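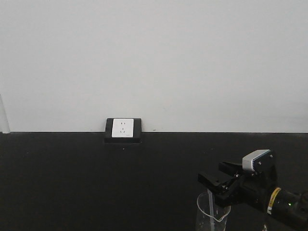 Low-sheen touch-up flashing on a feature wall

Posted by gritline_4

Repainted one wall in Steltia low-sheen white, two coats by roller. Touched up a few scuffs from the same tin in February and every patch shows in side light. Same batch, same colour code. Is this a sheen problem or a colour problem?

Posted by mudandtape

Sheen. Touch-ups put on by brush over a rolled coat dry with a different texture and reflect differently. Use a mini roller with the same nap as the original and feather the edges.

Posted by Catterall Trade

Disagree in part. Low-sheen rarely touches up well whatever you apply it with. Recoat the full wall corner to corner. Keep a wet edge and lay off in one direction, ceiling to floor.

Posted by mudandtape

A full recoat for a few scuffs is overkill. Thin the touch-up with a little water and try one patch first.

Posted by gritline_4

Tried thinning. Slightly better at noon, still obvious at 4 pm.

Posted by pva_sceptic

Was the plasterboard sealed? If the scuffs went through to bare filler, the porosity is different and no roller will fix it. Spot prime with Flokero sealer, then do the whole wall.

Posted by gritline_4

Two of them went through to filler. Not primed. Will seal those and recoat on Thursday with a 10 mm nap.

Posted by Catterall Trade

Box the tins together before you start if you need more than one.

Print this thread | E-mail this thread

Recent threads
Lap marks on ceilings (19 replies)
Rinbridge primer over old enamel
Grey or white undercoat?
Cutting in without tape (123 replies)

Contact us | Copyright Rinbridge Trade Forums | Back to top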